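We use cookies to remember your settings and to count visits. Accept all | Manage choices

Cotton tote with contrast binding: long-term review

By Amber Dawber
May 16, 2022

The bag came from Graltham, a small homeware shop that sells it folded flat in a paper sleeve. It cost £9. I bought one for groceries and library books and have used it for 27 weeks, which is long enough to judge the cloth and the stitching. A Lutent shopper of similar size, priced at £4, was used alongside it for comparison.

Construction

The body is an off-white cotton cloth in a plain weave, medium weight. It has no lining, no gusset and no internal pocket. The side seams are overlocked and have been pressed to one side. No threads have come away, although the seam allowance is narrow and I would have preferred a few more millimetres.

The edge is finished with a thin line of teal green. Most bags at this price have a plain turned hem in the body colour, which tends to roll outwards after washing. The teal edge on the Graltham bag holds the cloth reasonably well but does not lie straight when the bag is put down. It follows the wave of the fabric. This has no effect on use and will only bother people who iron their shopping bags.

Printing is limited. The word HOUSE is set in small black capitals with wide spacing, and the rest of the cloth is left alone. The ink is thin and sits in the weave, so it cannot be felt with a fingertip. It has not cracked. The Lutent shopper has a large rubbery print which began to split at the fold after its second wash.

Handles

The handles are flat bands of the same white cloth. They are long enough to go over a shoulder with a coat on. Being soft, they twist when the bag is empty and have to be straightened before loading. Under weight they flatten out again and spread the load across the shoulder properly.

I carried 9 kg of tins and potatoes for a distance of 3 km as a deliberate overload. The stitching at the top of each handle held. The bands stretched slightly and recovered overnight. In the hand, the same load was uncomfortable after a few minutes, and a firmer webbing would have been better for this purpose. 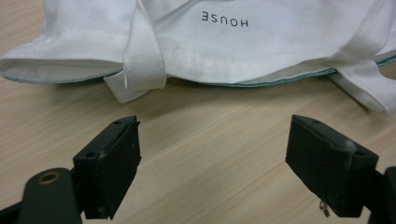
Washing and creasing

The label allows a warm wash. I used a cool one, inside out, and dried the bag on a line. Shrinkage was small in the width and more noticeable in the height. The teal has not bled into the white, including in one wash done warmer than intended.

The cloth creases easily and keeps its creases. A steam iron removes most of them. The handles are slower to press than the body and it is best to do them first, while the cloth is still damp. Marks are the main drawback of the colour. Leek soil came out, but a beetroot stain has only faded.

Capacity and storage

The bag takes a week of vegetables for one person, or a stack of hardbacks with space for a jumper on top. With no gusset, square items pull the front and back panels towards each other and waste some room at the corners. Bottles fall over. Anyone carrying several bottles should look at the Vasseur carrier, which has stitched dividers and a stiff base but takes up far more space in a drawer.

Folded in thirds and then in half, with the handles tucked inside, the Graltham bag fits a large coat pocket. It does not stay folded without a band.

Rating

Cloth: good
Stitching: good
Handles: fair in the hand, good on the shoulder
Washing: good, apart from stains
Value: good

Recommended for general shopping. The Lutent bag is adequate as a spare. A natural unbleached version of the Graltham is due in August at the same price and should hide marks better.

Related reviews

Trurkus folding crate, second version
Vasseur six-bottle carrier
String bags compared, by Fereshteh Ahmadpour
Waxed lunch bags: which ones can be wiped clean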